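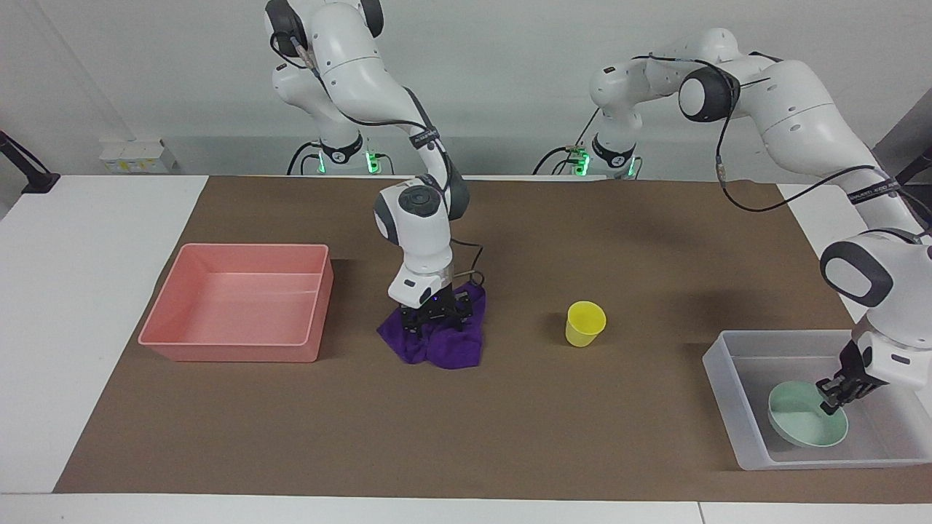 Two-armed tabletop unit with a purple cloth, a yellow cup and a bowl in a clear bin.

Can a two-armed machine take over clearing and sorting in a shared kitchen?
Posted in: Household and Workshop Automation
Viewed 3370 times

Our residence association operates a shared kitchen used by 71 households. Management has asked me to report on whether the evening clearing could be assigned to a machine. The duties are limited: cups and bowls go into one bin, cloths go into another, and the table is wiped. The dishwasher is loaded separately by the late shift, and that arrangement would remain in place.

We have received sales literature from Lultomer concerning a two-armed unit. It states that the unit handles "mixed household items" but does not define the term. I would appreciate responses on the following points. Is such equipment able to do this work without a person standing beside it? Are soft items, such as dish cloths, treated differently from hard ones? What should be requested from the supplier before a purchase is considered?
Residence Office, Benkirane House

Yutong Xiao
Member since April

In my assessment, equipment of this type can perform portions of the work described, under controlled conditions. It should not yet be relied upon to complete an evening's clearing unattended.

Rigid items present the lesser difficulty. A bowl has a rim, and a two-finger gripper can close on it, as the left arm is doing in the photograph at the top of this page. A cup standing upright on a clear surface is a comparable case. Performance declines when bowls are nested, when a cup lies on its side against a wall, or when the item is greasy.

Cloth is a separate matter. A crumpled cloth has no fixed shape, and no two bunched cloths offer the same place to grip. Picking one up and dropping it into a bin is within reach of current equipment. Folding it neatly is considerably slower and fails more often. If your cloths go directly to the laundry, folding may be removed from the requirement altogether.

Clear plastic bins should also be discussed with the supplier. Some camera systems have trouble locating the walls of a transparent container. An opaque bin in a plain color is the safer choice.

I advise requesting a trial of 100 consecutive clearings in your own kitchen, using your own dishes. Each occasion on which a person intervenes should be recorded, together with the time taken. A demonstration at the supplier's premises is not an adequate substitute. The wiping of the table should be listed as a separate item in the trial, as it is frequently left out of quotations.

Sundomov Facilities Desk

We evaluated a unit for parts sorting at our Budus workshop. The arms were satisfactory. The fixed position was the principal limitation, as staff were required to carry every tray to the table and carry it away again. The evaluation ran for 630 operating hours and the unit was then returned. Please confirm whether the price you were given includes installation and guarding.

kitchenrota_b

No. Buy a second cart and put up a sign.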